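Looking after your hand-held gripper: questions we get all the time
Tultberg home-task project, kept up by Soudabeh Khosravi

Do I need a workshop to look after one of these?
Not at all! A kitchen table is fine, and most of us do our checks right where we work. You need a small screwdriver, a soft brush, a cloth and good light. A full check takes me less time than my coffee takes to cool.

What should I check before the first grasp?
Squeeze the trigger slowly and watch both fingers travel. They should start together and meet in the middle. Then look at the screw heads on the linkage arms, the big ones low down and the little ones by the tips. If a head stands proud, snug it up by hand and stop there. These are small threads, and Gijs Bakker has replaced enough stripped ones to last him a lifetime.
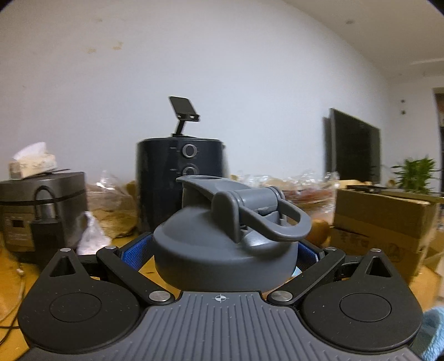
After that, pick up something stiff and awkward and hold it for a slow count of 3. I love bottle tops for this. Molded plastic is unforgiving, so if one pad is doing all the work, the part will creep or tilt and you'll know right away.

How do I clean the blue pads?
Brush first, then wipe with a barely damp cloth and let them air dry. Skip alcohol and anything with oil in it. Crumbs and flour love the texture (we do a lot of food packing tasks, so believe me), and a quick brush after each session makes a huge difference to grip.

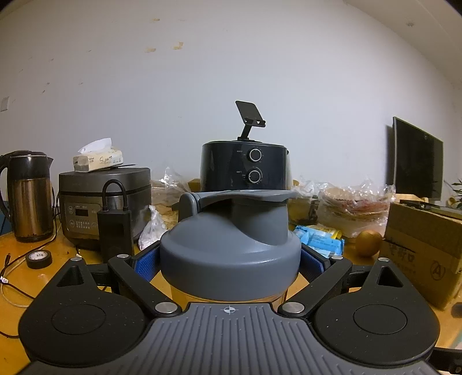 Swap the pads as a pair, even if only one looks tired. A new pad facing an old one gives you a lopsided pinch, and it's maddening to track down later. We order ours from Pridari in bags of 100 and log every change on the Cidel sheet.

How often do the pivots need attention?
Every 400 grasps, or whenever you feel grit in the trigger. Work the fingers open and shut, brush out the joints, and add one tiny drop of the Ranjbar dry lube to each pivot. Wipe off the extra before it finds the pads!

Can I use it on wide or rounded things?
Yes, and it's a great test of how evenly the fingers open. Go in level and let both pads touch before you squeeze.

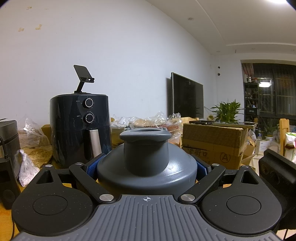
Pads on both sides of a dark gray container with a domed shoulder.

What about soft stuff?
Cloth is my favorite check of all. It shows you whether the pads close fully at the tips, which a hard part can hide. Pinch a fold, lift, and give it a gentle tug with your free hand. If it slides out, clean the pads and try again before you touch any screws.

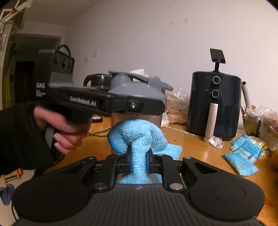

Who do I ask if it still feels off?
Write to Gijs with the unit number and a line on what the trigger feels like. He keeps 2 spare linkage sets on his shelf and is happy to talk you through the swap.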